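A fault in Zedura, our two-armed robot, and it's a safety one. With the gripper pointed at plain grey grain, the arm kept creeping after the stop command.
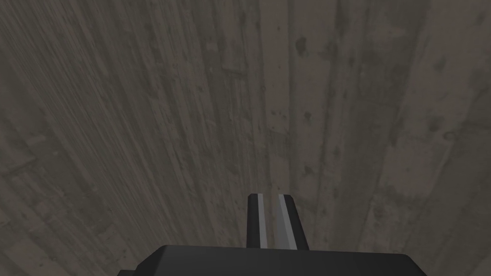
Two runs out of 50 did it. Both arms, empty grippers.

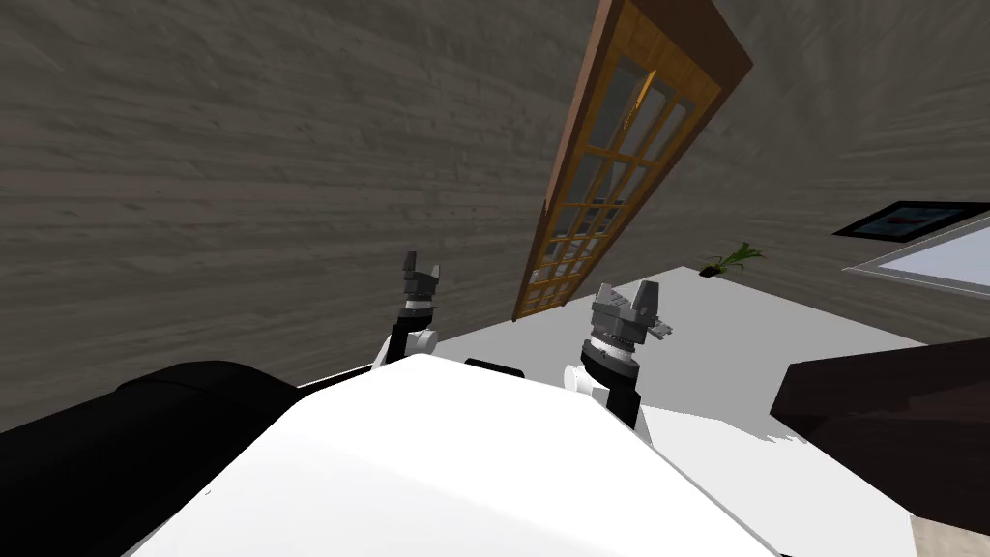
Issue 526

The log says "stopped" — the joints say otherwise. We've pulled the August build until the stop signal is fixed.
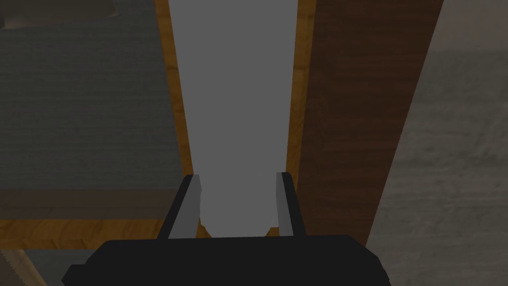
Damir Leka, test engineer

No work near people on this build, please. If you run it, send me your logs.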